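Alvarado erweitert Datensammlung für textile Handgriffe auf private Haushalte

Neue Projektphase in Jurkville gestartet – Beispiele aus Schlafzimmern und Wohnräumen sollen dem Lernsystem Zulo beim Umgang mit weichen Materialien helfen

Jurkville, im Dezember. Das Unternehmen Alvarado hat die zweite Phase seiner Datensammlung für das Lernsystem Zulo begonnen. In dieser Phase werden Beispiele für den Umgang mit Textilien aufgenommen, und zwar in bewohnten Wohnungen. Die erste Phase fand ausschließlich im Labor am Standort Seltham statt und wurde im Herbst abgeschlossen.

Zulo soll lernen, wie man Kleidung, Bettwäsche und Tücher greift, ausbreitet, faltet und ablegt. Für solche Aufgaben braucht das System viele Vorführungen durch Menschen. Die Teilnehmerinnen und Teilnehmer führen dabei in jeder Hand einen Greifer und erledigen mit diesem Werkzeug eine gewöhnliche Arbeit im Haushalt. Eine Kamera am Greifer zeichnet den Ablauf auf. Ein Roboterarm muss für die Aufnahme nicht in die Wohnung gebracht werden, was den Aufwand für die Haushalte deutlich verringert.

In der ersten Phase sind 457 verwertbare Vorführungen entstanden. Die Auswertung hat gezeigt, dass das System auf den einfarbigen Tischen im Labor gute Ergebnisse erreicht, jedoch unsicher wird, sobald der Untergrund selbst aus Stoff besteht oder ein Muster trägt. Aus diesem Grund wurde entschieden, die Sammlung in eine natürliche Umgebung zu verlegen.

„Ein Tuch hat keine feste Form. Jedes Mal liegt es ein wenig anders, und der Mensch korrigiert seine Bewegung, ohne darüber nachzudenken“, erklärt Obinna Usman, Leiter der Datensammlung bei Alvarado. „Diese kleinen Korrekturen möchten wir in den Beispielen haben. Deshalb bitten wir die Teilnehmenden ausdrücklich, einen misslungenen Griff nicht zu löschen, sondern die Arbeit einfach fortzusetzen.“

An der neuen Phase beteiligen sich 25 Haushalte in Jurkville und Umgebung. Jeder Haushalt erhält ein Paar Greifer, eine Einweisung von einer Stunde und eine Liste mit sieben Aufgaben. Die Reihenfolge der Aufgaben ist frei. Auch die Textilien werden nicht vorgegeben, es wird mit dem gearbeitet, was im Schrank vorhanden ist. Gearbeitet wird auf Betten, Sofas und Tischen, bei Tageslicht und ebenso am Abend mit Lampenlicht.

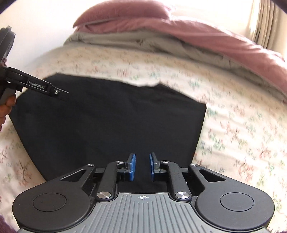
Datensammlung auf dem Bett: zwei handgeführte Greifer an einem schwarzen Stoff auf geblümtem Bettlaken.

Vor der Verwendung wird jede Aufnahme geprüft. Gesichter, Briefe und andere persönliche Inhalte werden unkenntlich gemacht, der Ton wird nicht gespeichert. Die Haushalte können ihre Aufnahmen bis zum Ende der Phase ohne Angabe von Gründen zurückziehen.

Für die Prüfung und Beschriftung der Daten ist ein Team von fünf Personen in Seltham verantwortlich. „Wir notieren für jeden Abschnitt, wann der Stoff gefasst wird, wann er sich bewegt und wann er losgelassen wird“, sagt Kam-wah Lo, die dieses Team leitet. „Bei dunklen Stoffen ist das manchmal mühsam, weil man die Falten schlecht erkennt. Für das Training sind gerade diese Aufnahmen von großem Wert.“

Die zweite Phase dauert bis zum Frühjahr. Danach ist ein Vergleich geplant, bei dem Zulo einmal nur mit den Labordaten und einmal mit beiden Sammlungen trainiert wird. Über die Ergebnisse wird Alvarado zu gegebener Zeit informieren.

Über Alvarado
Alvarado entwickelt lernende Steuerungen für Serviceroboter in Haushalt und Wäscherei. Der Hauptsitz befindet sich in Jurkville, Labor und Datenprüfung sind in Seltham angesiedelt.

Pressekontakt
Alvarado, Unternehmenskommunikation, Jurkville
Der Abdruck ist honorarfrei, um ein Belegexemplar wird gebeten.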